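April, bench notes, finishing shop

Back on the shellac problem. Putting it all in one place because my last three entries on this are on scrap paper and one of them is now glued to the underside of a drawer.

Where things stand: the Kahraman tabletop still blushes. Not everywhere, just a hazy patch toward one end, and only after the third or fourth coat. I had blamed the alcohol. Abelardo blamed the flakes. Lino blamed me, and I think Lino may be winning, but let me go through it.

Started the morning by mixing fresh. New can of alcohol, opened today, and the dewaxed flakes from the Cadenar bag (the darker ones, which I like more every time I use them, they make plain birch look like it had a better childhood). Two-pound cut. I weighed everything this time instead of going by the line on the jar! The line on the jar is wrong, by the way. I drew it on when we were using the other jar. Please everybody stop using the line on the jar, I'll scrub it off when I find the acetone.

Dissolved by lunch with shaking every time I walked past. I put the jar in a pan of warm tap water for a bit and that sped things up a lot. Strained through a paint filter into the squeeze bottle. There was hardly any gunk in the filter, so the flakes are fine, sorry Abelardo.

Test boards. I cut 4 from the same plank of birch and sanded all of them the same way, up to 220, wiped down, no water popping. Board A got the new mix on a bare surface. Board B got the new mix over a coat of the Prellix sealer. Board C got the old mix, the one from the back of the cabinet, bare. Board D got the old mix over Prellix. All padded on, same pad cloth, same arm, me.

After two coats they all looked great and I got cocky. After coat three, C had a slight cloud in it if you tilted it toward the window. D was worse. A was clear. B was... fine? I went back and forth. Under the raking lamp I'd say clear, in the doorway I'd say there's something there. Abelardo says clear both times and his eyes are better than mine, so I'm writing down clear with a little question mark after it.

So the old mix is bad, which I should have guessed from the fact that there's no date on the bottle. It dried, but it dried slow, and you could still press a thumbnail into it after an hour and a half. Into the bin for hazardous it goes. From now on the date goes on the bottle, on tape, in marker, before the lid goes on.

But (and this is the annoying part) the old mix doesn't explain the tabletop. I checked, and the last two coats on the tabletop were from a fresh batch. So there's something else going on as well.

Humidity was 68 percent in the finishing room when I came in. That's too high to be padding shellac and I know it. I've been looking at the gauge by the door, and the gauge by the door reads low. I only noticed when I set the little one from the wood rack next to it, and they disagreed by a mile. The little one agrees with the new one Lino bought, so I'm trusting those two. Left the dehumidifier running with the door shut and did coat four on A and B after supper, when the room had dried out. Both went on beautifully. No cloud on either one, question mark or no question mark.

The other thing is my pad. I've been loading it too wet. Lino stood behind me for a while not saying anything, which is how he tells you something, and then took the pad and pressed it out on a bit of paper until it barely left a mark. His strokes dry almost behind his hand. Mine sit there shining for ages. On a damp day a wet coat has all that time to pull water out of the air. Makes sense. I hate it.

Color notes, while I remember. On birch the Cadenar flakes give a warm orange-brown by the fourth coat, not too red. If we want it browner I'd put a drop of the walnut dye in the alcohol and leave the shellac alone.

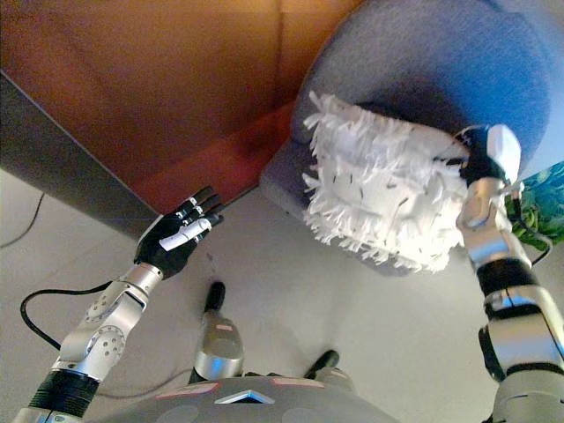
Orange-brown wood, top left.

Rubbing out: tried 0000 steel wool and paste wax on one half of Board A, and the gray pad on the other half. The steel wool side has more depth. The gray pad side is more even and took a third of the time. For the Judis chairs I'd go gray pad, with all those spindles I'm not spending my spring on steel wool.

Still to do: wipe the cloudy end of the tabletop with straight alcohol on a nearly dry pad and see if the blush lifts before I start sanding anything. Abelardo has done this on a clock case and says go fast and don't stop on the surface, ever. I'll practice on Board D first, it has nothing left to lose.

Also need: filters, cotton for pad cores (not the T-shirt stuff, it sheds), another wide-mouth jar. The order form is under job 726 if anybody wants to add to it.

Dehumidifier bucket was full when I left. Emptied it, switched it back on, door shut.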